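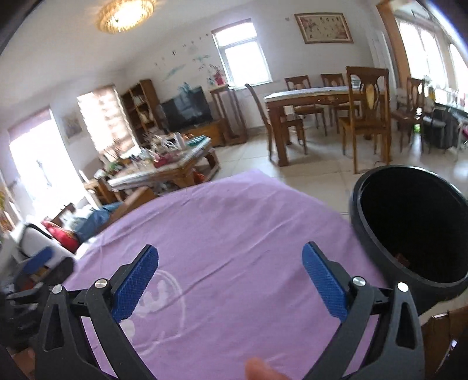 What does the Flimano word list contain?
It contains 2798 entries for household textiles, each with a headword, a plural form and a short definition in British English.

Source
Entries were typed up from mail-order catalogues by Gizella Bíró and checked by Ernő Szabó. Catalogue names and prices were left out.

Format
One UTF-8 file, tab-separated, with a header row. Columns: id, headword, plural, definition, region. The region column is blank for 632 entries where the catalogue gave no place of sale.

Known problems
Spelling varies between older and newer catalogues (counterpane, counter-pane). Both forms are kept and share an id. Curtain terms are thin. Almost 480 definitions are under five words long and need rewriting.

Versions
Version 2, Oct 10, 2021. Duplicate plurals removed, and the region codes now match those in the Umasa list.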